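Gripper pads: one side lets go late, bottles roll off. Where do I start?

Posted by Theerawat Nilsuwan
Posted in: Grippers and end tools

Hello all, first time asking on here so be gentle. I look after one hand-held gripper, the two-finger sort with the blue rubber pads, and I've been using it on drinks bottles laid on their sides. Small ones mostly, a few bigger. For the first month it was lovely. Then since July or so I've had a problem that comes and goes: I close on a bottle, lift it, carry it across, open up, and the bottle hangs on to one pad for a moment before it drops. By then it's got a bit of a twist on it and off it rolls.

I did the obvious things first. Wiped the pads with a damp cloth. Swapped the bottles round in case it was one with a sticky label. Checked the battery, charged it anyway. I also put a thicker cloth on the table, which helped with the rolling but did nothing for the sticking.
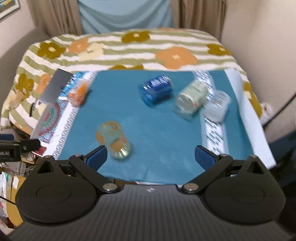 It's worse with the small bottles than the big ones, and worse at the end of a session than at the start. I'd say I do up to 300 picks in an afternoon, so it isn't getting an easy life. The fingers don't feel sloppy when I waggle them, but I've nothing to compare against – I've only got the one. I've not had the linkage apart because I'm a bit scared of the screws, they look as if they've got some sort of thread lock on and I don't want to round one off.

Two things I'd like to know. Is it the pads or the pivots? And if it's the pads, do I change both or just the side that's sticking? The supplier (Drurden) sent me a spare pair when I bought it but no instructions whatsoever, just the pads in a bag.

Kyriaki Kalogeropoulos

Hi Theerawat, I had nearly the same thing on ours at Saithong and it drove me round the bend for weeks, so you have my sympathy!

My money is on the pads, but check the pivots first because it's free. Power off, open the fingers all the way, and push each tip gently sideways with one finger. You want both sides to feel the same. If one has a little click in it, the screw at the joint just behind the pad has probably backed off. Nip it up a touch at a time and try the movement after every touch. If you overdo it the joint goes stiff, and a stiff joint opens late, so you'd have made your own fault worse (ask me how I know).

If both sides feel the same, look at the pads under a bright lamp. Ours had gone shiny in one patch, right where the bottle sits. Shiny rubber grabs smooth plastic far more than you'd think. A damp cloth didn't shift it for me. I used warm water with a drop of washing-up liquid and an old toothbrush, rinsed them well and left them overnight. That got me another 20 sessions before the shine came back, and then I gave in and fitted new ones.

Change both, always both. I did just the left one once and every bottle I put down turned the same way.

For testing I don't bother with anything clever. Three bottles on their sides on a cloth, bottoms towards me, and I go along the row picking up and putting down. Use different ones, though. A full wrap label, a bare clear bit and a frosty sort of plastic all let go differently, and if only one of them sticks you've learnt something.
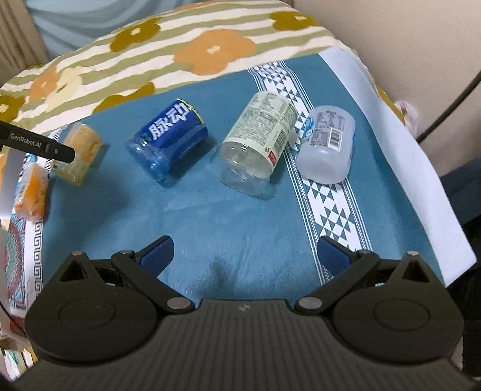
Test row on the teal cloth: blue bottle on the left, clear one in the middle, frosted white one on the right.

I do 13 goes on each and write down any that hang. It's dull but it takes the guessing out. Oh, and pick the bottle up in the same spot each time, or you'll be comparing label with bare plastic and not know it.

We use cookies to remember your settings and to see which pages get read. By carrying on you agree to this. Manage cookies | Accept

Uwe Buschmann

it's the pads. they wear out. just put the spares on

Chalerm Chaiyaporn

Mostly agree with Kyriaki, but I'd be careful with the washing-up liquid. If any of it stays on the pad you get the opposite problem and bottles slide straight out. I use plain warm water and a bit more elbow.

On the screws: if they are thread-locked, get a driver that fits properly and lean on it while you turn. Mine were tight for the first eighth of a turn and fine after that. Put a paint-pen mark across each head and on to the arm when you're happy with it – next time you can see at a glance if one has moved, and you needn't touch the others.

You said it gets worse at the end of a session. I'd look for dust as well. My table cloth sheds fluff, and it works its way into the joints and makes one side lazy. I go round them with a soft dry brush before I pack up. No oil! I oiled mine once at Kollano and it held every bit of fluff in the building, then found its way on to the pads, and I had to strip the lot down and start again.

Theerawat Nilsuwan

Thanks both (and Uwe). Right side has a definite click, left has none. I'll try the screw tonight and leave the pads until I've done a test row, otherwise I won't know which of them fixed it. Does anyone know what size driver the joint screws want on the Drurden one?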